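Calloway batch notes, August 2025

Starter is back up. Left it on the shelf over the sink instead of by the window and it doubled by lunch, so the window was the problem all along or else the new flour was. Changed both at once, dumb. Do one at a time next week.

Flour: opened the second sack of Varkum whole rye. Coarser than the April one. Drinks more water too, had to go up a splash on every mix and still felt stiff under the hand. Write the sack number on the lid next time, I can't keep guessing which is wich.

Mixes today
A — plain, the usual recipe, 15 minute rest before salt
B — same but 33 percent rye
C — same as B with the scald. Scald was too hot going in, I think. Dough went slack and shiny and never really came back.

A and B shaped fine. C wouldn't hold a seam. Put it in a tin and hoped.

Folding: stopped doing the last set on B. It was tight enough and I was tearing the skin. Should have stopped on A too but was on the phone with Grumgate about the missing bannetons. They say they shipped. They have not shipped. Order 2557, in case anyone else picks up when they call back.

Surface temp on the bench is still a pain. Near the back wall it's noticeably cooler, so the dough at that end lags and I end up waiting on it. Moved the tubs to the middle, seemed to help. Need a proper log of it and not just me poking at things.

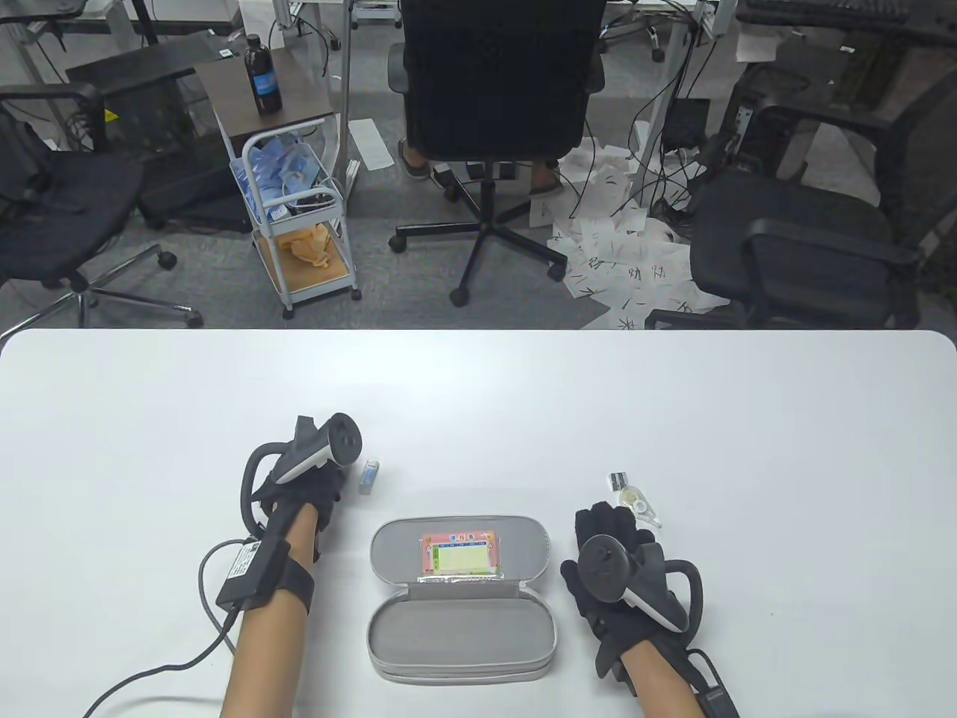

Amos Bellamy thinks the lag is the tubs and nothing to do with the wall, the thick ones hold the cold for ages after they come out of the walk-in, and he'd rather see two thin ones and two thick ones side by side before anybody moves a bench. Fair. Will do that with mix A so we don't waste rye.

He also wants less salt in B. I don't. Left it.

Bake
A first, good spring, ear a bit ragged. My blade was dull, changed it halfway.
B flatter than I wanted but the crumb is the best so far, open near the top and even lower down. Crust softened quick once it cooled. Longer with the door cracked?
C is a brick with a nice smell. Sliced thin it makes ok toast. Gummy line along the bottom, maybe 2 fingers thick at the worst end. Underbaked or the scald, can't tell from one loaf.

Steam pan leaked again. Towel under it for now.

To do
cool the scald all the way down, THEN mix
thick tub / thin tub test on A
call Grumgate again
blades
ask Amos Ambrose if he still has the old Ukix probe, ours reads high by a few degrees and I dont trust any of the core temps above
feed starter before leaving — did it, late, smaller feed than usual as the jar was nearly full

Rye sack is by the door, closed with a clip. Please keep it closed, moths last time.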